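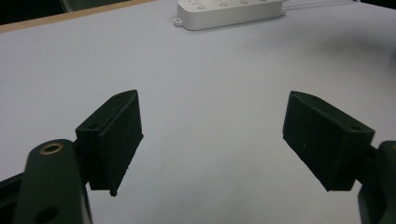
Figure 1. Pale grey-white tabletop, with two dark gripper fingers in the foreground.

Tosero Household Water Use Records
Data card, release 6
Last revised: Jun 4, 2018
Contact: Emiliano Olvera, Records Office, Cheng Institute

Summary
The Tosero records hold monthly water meter readings from 103 homes in the Grateck district. Readings were supplied by householders on paper cards and typed up by Institute staff. The release contains 4,000 rows in one comma-separated file.

Contents
Each row gives a home number, the month of the reading, the meter value in cubic metres, the number of people living in the home, and a note field. The note field is blank unless the householder wrote something on the card. Spelling in the notes has been left as written.

Known gaps
Cards for March were reissued after a printing fault, and 300 rows carry the code R in the final column. These rows should be left out of any month-by-month comparison. Homes with a shared meter are listed under a single home number.

Privacy
Names and street addresses have been removed. Users must not attempt to trace any home from its readings or notes. Requests for the original cards will be declined.

Terms of use
The records may be used for teaching and for non-commercial study. Published work should cite the release number. Holders of the earlier Tosex file are asked to replace it with the present release, as the home numbers have changed and the two cannot be joined.

Corrections
Errors should be reported in writing to the Records Office, quoting the home number and month.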